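4. The laundry task

4.1 Why laundry

The first three tasks in this study were chosen by the builders. Laundry was chosen by everybody else in the building. Once it was known that two people in the Mahama workshop were putting together a two-armed machine in their evenings, every visitor asked the same thing, and after a few weeks of answering that the research goals were broader than that, we gave in and moved a washing machine next to the bench.

Loading a front loader turns out to be a fair test of a home build. The opening is low, it is round, and it is guarded by a rubber gasket that grips fingers nearly as well as it keeps water in. The load has no fixed shape. The person who owns the clothes also tends to have views on how they are handled, which is a form of supervision we had not met in the block-stacking trials of Section 3.

4.2 The build so far

Pirnari, as the machine came to be called, has two arms ending in fingered hands, and a head camera that looks down over both. The arms were assembled by Suqin Dong and Heikki Tikkanen from second-hand joint units, with brackets cut in the shared workshop. The frame that holds them went through several versions. The second of these was stiff, handsome and too wide for the door, a fact discovered on the day it was to be shown to visitors on the other side of it.

Most of the time spent between Section 3 and the work reported here went on cables. A cable that is happy on the bench is seldom happy when the arm reaches forward and down, and the washing machine asks for exactly that posture. We rerouted the wrist cables three times. The first route snagged on the elbow. The second was tidy, and pulled its connector out whenever the hand turned palm up. The third leaves a visible loop at the wrist and has been called ugly by several people who do not have to mend it.

The control software is Podeo, written by Shuzhen Feng for an earlier gripper and stretched to cover hands with fingers. It records joint positions while an operator moves the arms by means of a pair of gloves, and it can play back a learned version of the motion afterwards. The gloves come in one size. Suqin's hands fit them and Heikki's do not, so the recordings have a certain consistency of style.

4.3 Setting up the trials

We placed the machine facing the washing machine, with a wicker basket between them. The position of the basket was marked on the floor with tape at the start of each session. This was adequate until the tape was mopped away, after which we used a wooden batten as a guide and put it back on the shelf before each run.

The load was mixed on purpose. Folded garments are easy to find and hard to pick up, because the fingers tend to slide across the top fold or take two layers of one garment and one of the next. Loose cloths are the reverse. They can be grabbed nearly anywhere, and then trail behind the hand and catch on whatever they pass. We wanted both kinds in the same basket, as they would be in any home where one member of the household folds dirty washing and the other thinks this is mad.

A trial began with the door open and the arms in the rest posture. It ended when the basket was empty, when an item landed on the floor, or when the operator said a word that Shufen Luo, who kept the log, was not willing to write down. Picking up fallen items was left out of the task. It had been in the first draft of the protocol, and was removed after one afternoon.

We ran 161 trials over the course of the work. The operator drove the arms in the early ones, and the later ones were played back from the learned motion with a hand resting on the stop button. The last session was held in January 2019, in a workshop cold enough that the operator asked to keep the gloves on during tea.

4.4 What the arms learned to do

The right hand does the carrying. It closes on the cloth, draws it over the end of the basket and moves towards the drum (Figure 5). We had expected the left hand to do an equal share, holding the basket down or feeding items across. In the recordings it mostly waits, open, well to the side, because the operator found that two hands near the gasket were one more than she could keep track of through the head camera. The learned motion copied this faithfully, down to the waiting.

White items gave the vision part of Podeo less trouble than dark ones. A black garment lying against another dark garment offers the camera very little edge to work with, and the system was inclined to treat neighbours as a single large item of clothing. Strong side light helped with the folds and brought its own difficulty in the shape of shadows. On a pale floor the shadow of a hand is a crisp, hand-shaped thing, and an early version of the software was more confident about the shadow than about the hand.

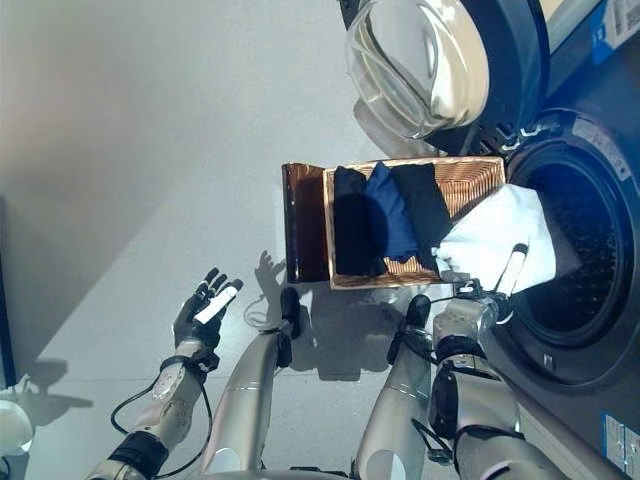
Figure 5. Head-camera view of the loading task. The right hand draws a white cloth from the basket towards the open drum; folded dark garments are still in the basket. Note the shadow of a hand on the floor beside the basket.

4.5 Failures worth recording

The gasket caused more stopped trials than anything else. When the hand entered low, the fingertips met the rubber and folded back, and the arm went on pushing in the belief that it was making progress. Limiting the force cured this, and also made the arm give up on heavy items. The setting we now use is a compromise which pleases neither Suqin nor Heikki, and which is therefore likely to stay.

Releasing the cloth was the second trouble. Fabric clings to finger joints, and an item that had been placed in the drum was quite often brought out again on the return stroke. Jinfeng Tang suggested a small shake of the wrist before withdrawal. It looks like someone flicking water off their fingers, and we have kept it.

The basket itself crept. Each pull moved it slightly, and by the end of a long run it could be resting against the machine or sitting askew to it. We considered clamping it down, and decided that a clamped laundry basket was a poor model of any home known to us. The learned motion now looks for the rim of the basket again before each reach, at some cost in speed. Speed is discussed in Section 5, where it is given more room than it has earned.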